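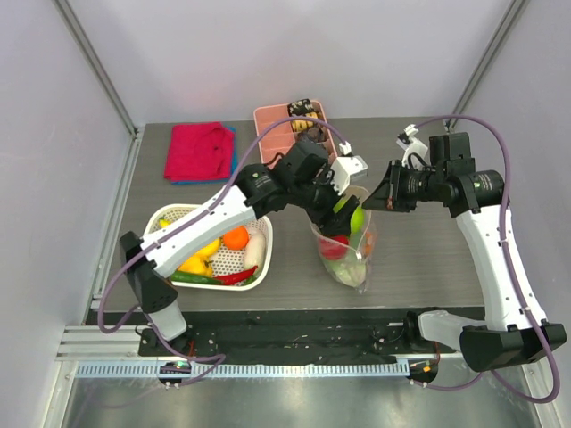
Bagging task, left gripper at the bag opening, right arm standing by.

Teleop demos: one arm holds the bag, or both arms share it?

tgoico_rig
We are recording two-arm demonstrations of a produce bagging task: basket on the left, clear plastic bag on the right, operator driving both arms from a pair of leader arms. We have 1102 episodes so far. Six operators, and no two of them handle the bag the same way.

Some keep the right gripper clamped on the rim for the entire episode and do all the picking with the left. Others stand the bag up, let go, and only bring the right gripper back when the bag starts to lean. Iñaki Goicoechea, who runs the recording schedule, wants a written rule before we collect more. I would like to hear what other people settled on.

Policy is plain behavior cloning with action chunks. Wrist views plus the fixed view. Recording at 30 Hz.

bedoya_a
Clamp and hold. Pick one corner of the rim, close on it, do not move that arm until the last item is in. You get a right arm trajectory that is nearly constant after the first few seconds and the model has much less to get wrong. Letting go and regrasping film is the hardest thing in the task and you are asking for it several times per episode.

Anselmo

leader_follower
Disagree with the above. If the right arm is frozen in most of your data, the policy learns a frozen right arm. Ours would clamp, miss the film by a few millimeters, and then sit there closed on air while the left arm dropped tomatoes on the table. It had never seen a regrasp so it never tried one.

Record the recoveries. I would keep every episode where the operator loses the rim and gets it back.

bedoya_a
You can record recoveries as a separate set without making the nominal demo messy. Start the episode with the bag already slipped, operator regrasps, end of episode. Short clips. We did this with a Kustex leader pair and mixed them in at training time.

leader_follower
Staged recoveries start from a full stop. Real slips happen with the arm moving and an item in the other gripper. Not the same states.

tgoico_rig
Both of these are in our data by accident, which is my problem. Let me add some detail on the start condition. The reset sheet says produce in the basket, bag flat and empty on the right, both arms parked over their side. 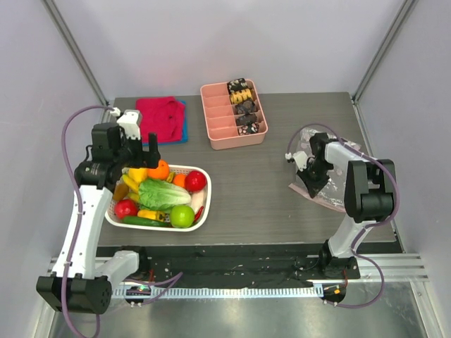

The part operators complain about is opening the bag from flat. Film sticks to itself and they cannot feel it through the leader arms, so they look at the wrist view and pinch until something lifts. Median time on that step is longer than all the picks put together for two of the operators. Thomas Rinaldi suggested dropping it and having the person doing resets open the bag by hand.

gcaruso
Do not drop it unless someone will be standing next to the robot opening bags forever. Split it. Opening is one task with its own prompt, filling is another. Label the boundary while recording, with a foot pedal if you have one. Going back through video to mark it later took us most of February.

Also worth checking: how crumpled the bag is at the start. If the same person resets every time, the bag ends up with the same folds in the same place and the policy keys on them. Swap bags often. Ours went soft after a day of use and then behaved like a different material.

bedoya_a
Agree on the pedal. Agree on swapping bags.

prk_leo
On item order. Do you tell operators which item to pick first? We left it free and got a policy that hovered over the basket and drifted between two items. Fixed it by giving a rule: nearest to the bag first, then work outward. Long things like cucumber and radish go in before round things, otherwise they bridge across the opening and the operator spends ten seconds poking them down.

— Leonardo Testa

leader_follower
I would put the item name in the prompt instead of fixing the order. A fixed order fails as soon as the basket is loaded differently.

prk_leo
Fine if you have a language input. They said plain behavior cloning.

tgoico_rig
Correct, no language input on this one. Item order is free at the moment. I can see the hovering Leonardo describes in maybe a third of rollouts, mostly with a full basket.

Plan for the next block: rim held by the right gripper from opening to last item, long items first, pedal at the end of opening. Slips stay in if the operator recovers within six seconds, otherwise the episode is discarded. I will keep the old free-form episodes out of the first training run and add them back in the second to compare.

leader_follower
Six seconds is tight for film. Look at the distribution before you set a cutoff — you may be throwing away the useful ones.

tgoico_rig
Noted. I will save them in a separate folder and decide later.

gcaruso
Post the comparison when you have it, including the one that does worse.

Related topics
Leader arm gravity compensation drifts after warmup
Kodatik gripper fingers: soft pads or bare for thin film?
Foot pedal event not synced with video timestamps
Ramalho cable routing on two-arm setups
Prorkska leader arms, trigger dead zone
How many demos before you change the reset procedure?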